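Notebook Index | Previous Entry | Next Entry | Projects | Sign Out

8/26/19
Posted by: Finishes Bench, Dernell Workshop

Entry 2307. Hand-rubbed oil finish, second round of trials

Purpose

The January trials compared the Prunance oil with the shop's standard blend on flat sample boards. Those boards were judged by eye only, and the notes on drying time were not kept in a uniform way. The present round repeats the comparison under a fixed schedule and adds a test of water spotting. Results will be used to decide which product is specified for the Ellis reading room furniture.

Materials

Sample boards were cut from the stock left over from the Ellis order and planed on both faces. Boards with knots or sapwood were set aside. All boards were sanded through the same grits, ending at 220, and wiped with a clean dry cloth. One group was also dampened to raise the grain, left overnight, and sanded again lightly by hand. The group that was dampened is marked on the back in pencil with a W.

Rags were cut from the same bolt of cotton. Used rags were laid flat outdoors to dry before disposal, as required by the shop rules. Colleagues are reminded that the covered metal can by the sink is for this purpose only after the rags have dried.

Procedure

Oil was applied generously with the grain, left for 6 minutes, and wiped back until the cloth no longer dragged. A further coat followed on each of the next 2 working days. Room humidity was held at 55 percent for the whole period, according to the wall gauge. That gauge has not been checked against the one in the Nesness storeroom, and the two have disagreed before.

Observations

1. Color. The Prunance oil darkens the wood slightly more than the standard blend. The difference is plain when two boards are side by side in daylight and hard to find under the bench lamps. It is greatest on the end grain. Future comparisons should be made at the north window.

2. Grain. Wavy figure takes the oil unevenly during the first coat and evens out by the second. A medium-brown top with this kind of figure hides small differences in sheen better than straight-grained stock does, and a finish should not be approved on figured wood alone. 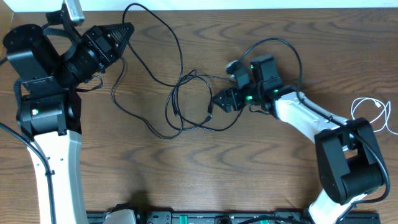 3. Raised grain. The boards marked W stayed smooth after the first coat. The others felt rough and needed a light rub with a gray pad before the second. The added step costs one night and should be kept for all tabletops. It may be omitted on undersides and on the inner faces of aprons.

4. Water spotting. A wet glass was left on each board for one hour. The standard blend showed a faint ring that was gone by the next morning. The Prunance boards showed no ring. One of them had a dull patch near the corner, which is probably a missed area and will be repeated.

5. Odor. Both products could still be smelled at the end of the schedule. The reading room has poor air flow, and the delivery date should allow for this.

Open items

Compare the wall gauge with the Nesness gauge. Repeat the spotting test with hot coffee. Ask the supplier whether the Prunance oil has changed since the January cans, as the new batch pours noticeably thinner. Boards are on the upper rack and are not to be stacked face to face until the end of the week.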